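I have been opening up old desktop computers since I was a teenager, and I have a favorite part. It isn't the processor and it isn't the memory. It's the cheap colored plastic. The blue bits, the little levers and carriers and clips that are bright so a person who has never seen the inside of this machine knows where to put their thumb.

I think we gave up something good when we stopped building computers that way, and I'm going to complain about it for a page or so.

My laptop is a Milent, very thin, very pretty, and when the fan started rattling in March I took it to the repair counter at Rostley. They wanted $335! For a fan! The woman there was perfectly nice and explained that the whole bottom is glued, so the labor is mostly heat and patience (her words, and I liked her for them). I said no thank you and went home and sulked. 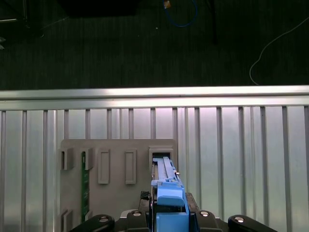 Now compare an old office tower. You lay it on its side, take the panel off, and there's everything, with room for your whole hand. Slots you can tell apart by looking. Cables you can follow with a finger. My friend Samira Hijazi learned on one of these with me at her kitchen table, and she had never held a memory stick in her life. She was swapping things in and out before the coffee was done, and she talked the whole time - mostly about her sister's wedding.

And the plastic helped! It's a kind of manners, I think. Somebody in an office decided that the part you're allowed to grab should look different from the part you aren't, and they spent a few cents on it. My grandmother had a sewing machine from 1935 with the same idea all over it, oil holes marked in red, and she kept it going until she couldn't see the needle anymore.
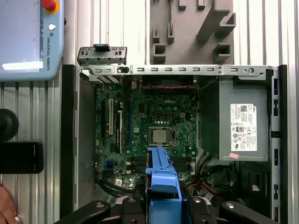

Inside a Dell desktop, with the processor uncovered and the power supply at right.

People tell me thin is what buyers want, and sure, I bought the thin one too. I carry it on the bus. But the Queiroz tower under my desk cost me $5 at a school surplus sale, and I've had it apart more times than I've cleaned my oven. When something in it goes bad I'll find another one and move the good pieces over, and it'll take an evening.

The Milent still rattles, by the way. I put a folded dish towel under it, which helps a little on the left side.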